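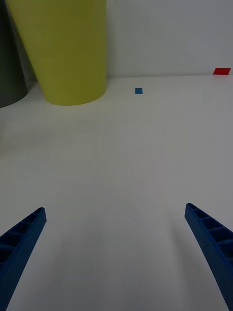

Tuesday, late start. Teleop on the Weresgate arm again, same job as last week: drive to the home pose, pick the sponge off the mat, drop it in the container, go home. I had hoped to be writing about the training run by now. Instead I am writing about the home pose, which I had never thought of as a thing a person could get wrong. In it the wrist view should have the blue square between the two fingertips and well behind them, with the yellow container at the upper left and the red strip over to the right, up against the wall. Fingers wide open, nothing in them. If the red strip has slid out of view, the wrist is rolled and whatever you record next is rubbish.

Target for the morning was 35 demos. Got 21 that I would show to anyone. The rest are on disk under "maybe", a folder we have been filling since March and have never opened.

Notes on the handset:

The Tseng controller still has its dead zone on the close trigger. You squeeze, nothing, you squeeze, nothing, then the fingers snap shut as if insulted. I dropped the gain and it got better, then I got tired and it got worse, so at least one of those is me.

My approaches are far too fancy. Played back a run at half speed and the gripper wanders over the table like somebody looking for their glasses. The policy will copy that faithfully, glasses and all. Straight down, pause, close, lift. Tried counting under my breath and the pauses came out more even.

Tried guiding by hand for the last hour, motors slack, pushing the wrist. Much nicer paths, and my knuckles in view on most of them. Binned the lot. If we want hand guiding we need to hold the arm further back, by the elbow, and it fights you there.

Plundach logger fell over at episode 15 with the usual message about the queue. Restarted, numbering began again from zero and wrote over the first two. Changed the script so it refuses to start if the folder isn't empty. Should have been done ages ago, by me.

Camera exposure: locked it at 155 after the sun came round and the tabletop went from grey to glaring between one episode and the next. Lower half of the view is a bit dim now. I can live with it. Left the setting in the Tevudov config, with a comment, so please don't put it back to auto to be helpful.

To do: trigger spring, shorter episodes, look in "maybe" or delete it. Whoever is on the handset next, check the red strip before you press record.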